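# An open day at Grekavar

Mar 19, 2020

I promised my sister that I would write down how it was at the Grekavar open day, and I waited so long that she stopped asking. 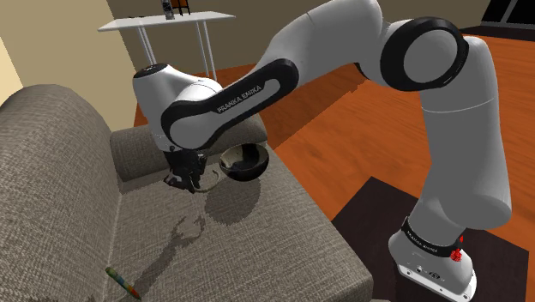

The lab is on the second floor of the old Kruger building, behind the bus depot. I had imagined a big hall with fences and yellow lines on the floor. What they have is two rooms with desks, many monitors, and a kitchen where somebody was always washing cups. Visitors went in groups of 6 and I was in the last group of the morning, together with a family from Jallon and a man who teaches physics.

Our guide was Matúš Kollár. He works on what they call household tasks: pick up a thing, carry it, put it in the right place. Most of this work they do first in simulation. So the first part of the demonstration was on a screen, with a Franka arm next to a sofa in a computer-made living room, and a dark bowl to deal with. I must say that I was a little disappointed for the first minute, as I had come to see metal. Then I began to like it. The weave of the sofa fabric is drawn so well that I wanted to touch it, and the shadows on the seat are also there.

Matúš explained that a sofa is a nasty place for a robot. A table is flat and hard, and you know its height. A cushion is soft, and the software has to decide how soft. In their first version the sofa was as hard as stone, and everything they learned from it was useless when they tried it with a real cushion. He told this very openly, I liked that.

The boy from Jallon asked if the robot can get angry. Matúš said no, but that he himself can, and that he has run this same task 50 times in one evening with a different starting position each time. The physics teacher wanted to know about friction between the fingers and the bowl. This conversation became long and I understood perhaps half of it — they were drawing on the back of a map of the building.

After that we could try to move the simulated arm ourselves, with a controller like for a video game. I had 4 minutes. It is much more difficult than it looks! You think "left" and the elbow goes somewhere you did not ask. My best result was that I did not hit the wall. The boy was better than all the adults, of course, and his mother filmed everything.

There was also a short talk from Zodden, the company which pays for a part of the project, but it was mostly about the company. I used this time for coffee.

The next open day should be in May, and Matúš wrote my name on the list for the other room, where the real arm is. I need to ask him if I can bring one more person, so my sister should tell me soon if she wants to go.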